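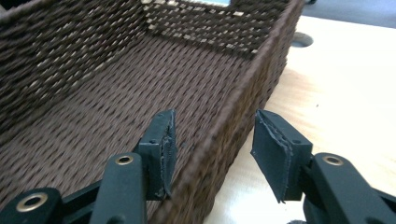
Tresotness Help Desk
Ticket: Basket returns, shedding cord / lean / rim
Status: Open, waiting on supplier
Priority: Normal
Product: Jarman open basket, rectangular, dark brown
Opened by: Aatos Sjöberg
Supplier: Horov

Problem as reported

Customer bought Jarman baskets for a shelf run in a hallway. Says three things wrong. Bits of brown cord on the shelf under them. One long wall leans in. Rim feels "lumpy" on one corner. Wants to know if it's a defect or if she loaded them wrong. She keeps bottles and jars in them, standing up, not lying down.

Not the first one. We've had more than 100 of these out since December and the same words keep coming back, lean and crumbs mostly. Opening one ticket for all of it instead of answering the same mail over and over. Please add to this one, don't open new ones.

Log

9:10 am. Pulled a basket from stock to compare. Normal table, normal light. Turned it over, shook it. Some crumbs, short ones, less than a fingernail. Swept them off, shook again, fewer. Third shake nothing much.

9:25. Went over the floor of it with a fingertip, row by row. Rows tight. Gaps between them are just the gaps, you get those with cord, not a fault. Walls are more open than the floor, light comes through. Also normal, same on every one I've had in my hands. Customer asked about this in her second mail ("holes in the side"). Answer is no, not holes, it's the weave. Put that in the reply.

9:40. Rim. Thick round edge, braided. The lump on hers is probaly the join where the braid ends and gets tucked in. Every basket has one. On ours you can feel it if you go slow. If the end is tucked, fine. If the end is sticking up and you can pull it with two fingers, that's a return. Asked her which.

10:05. She says tucked. OK, so no return on the rim.

10:20. Lean test. Pressed the long wall in at the middle with my thumb, let go. Comes back most of the way. Pressed at the corner, hardly moves. So the lean is in the middle of the long side, where there's nothing holding it. Makes sense with bottles pushed up against it from one side only.

10:30. Called Horov about the lean. They say the baskets get nested for shipping and the inside one takes a set. Their fix is damp cloth and a weight overnight. Asked if that's written down anywhere. It isn't. Asked them to write it down.

11:15. Tried their fix on the worst of the returns. Wiped the wall with a damp cloth on the outside, not soaking, pushed it out straight, stood a full box inside against it. Leaving it.

1:30 pm. Loading question, seperate from the lean. Customer sent her layout: everything tall in one end, nothing in the other. Told her to spread it, heavy to the middle, wrapped glass against the short walls. If it's glass keep the net sleeve on, the cord is rough and will scuff a label.

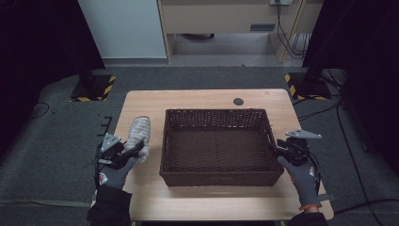
Steps to give the customer (draft, fix my spelling before it goes out)

1. Empty it. All the way, liner too if you put one in.

2. Take it outside, turn it over, tap the bottom flat handed. Dont bang it on a rail, that cracks the rim.

3. Vacuum the inside with the brush end, low suction. Go along the rows. Going across them pulls ends up.

4. Look for loose ends. Short fuzzy ones, snip with small scissors close to the cord. Long ones, do NOT cut. Tuck back under the next row with a blunt needle or the end of a teaspoon. If it won't stay tucked send us a photo.

5. Put it on a flat table. All four corners should touch. If it rocks, push down on the high corner and the one opposite at the same time, hold, let go. Repeat a few times. Still rocks, send a photo from the side.

6. Long wall leaning in: damp cloth on the outside of that wall only. Push it out by hand. Stand something heavy and square inside against it, leave till next day. No hair dryer. One person used a hair dryer and the cord went stiff.

7. Reload. Tall things stand up with their wrapping on, heaviest in the middle. Don't lift it by one long side when it's full, hands under the short ends.

8. Wait a week. If there are still crumbs on the shelf after that, it's ours to sort out. Reply on this ticket.

Next morning, 8:50. Checked the leaning one. Better. Not perfect, maybe a little wave left at the top in the middle. Good enough to sell? I'd say seconds shelf. Good enough for a customer who already owns it, yes.

9:05. Did the same on another one, worse lean, no liner. Came out about the same. Taking that as the fix for now.

9:30. Sornow warehouse asked how high they can stack the cartons. I don't know. Horov says 2 high. Sornow has them way over that. Could be half our problem right there. Sent them the answer, copied the floor manager.

Open items

Horov: written care note, one page, plain words. Chased once.
Horov: can the next 500 ship with a card spacer inside so the walls don't take a set? They're asking their packer.
Sornow: restack to 2 high. Waiting on a yes.
Us: change the product page. Says "sturdy sides" right now, take that out. Add the line about the open weave so people stop writing in about holes.
Us: reorder of 2,000 on hold til the spacer thing is answered.

Reply sent to customer 10:10 with steps 1 to 8. She's doing the crumbs first and the lean at the weekend.

A.S.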